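Speaker notes: Writing instructions that people can follow at home
Kerttu Vuorinen, Tondcombe evening series, November 19, 2024

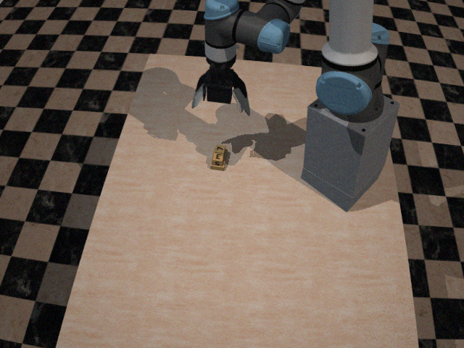 Slide 1. Rendered view: a small wooden block on a table with a wood-grain top.

Good evening. Wait for the doors to close. Say thank you to Anneli Rissanen for the invitation.

Ask the room: who has a drawer with old manuals in it? Let them answer, do not hurry.

Slide 2. My work at Olleo. I edit the paper sheet that comes with a shelf. In October we received 399 letters and emails about one sheet, and most of them were about step four. Read the short one from the customer in Zivska (printed copy, in my folder). Pause after it.

Slide 3. Step four, old version. Read it aloud slowly. It has three verbs in one sentence, and the word "it" means two different parts. Ask Harish Pai to stand up and say which part he would pick up first. He agreed to this before.

Slide 4. Step four, new version. One verb, one part, one line. Vilmos Katona wanted to keep the warning inside the step. I wanted it before the step. We tested both with 16 people and put it before.

Slide 5. Translation. Short sentences cost less to translate, but I don't want to speak long about money. Give the Berisha example – the word "flush" had to be explained to every translator. We now write "level with the edge."

If there is time: the story of the left-handed screwdriver drawing. Skip it if the clock shows more than half past.

Slide 6. Homework. Take any instruction from your kitchen and remove one word from every line. Bring it next time. Berenice Arellano collects the sheets at the door.

Questions. Repeat each question into the microphone. Water is on the left side.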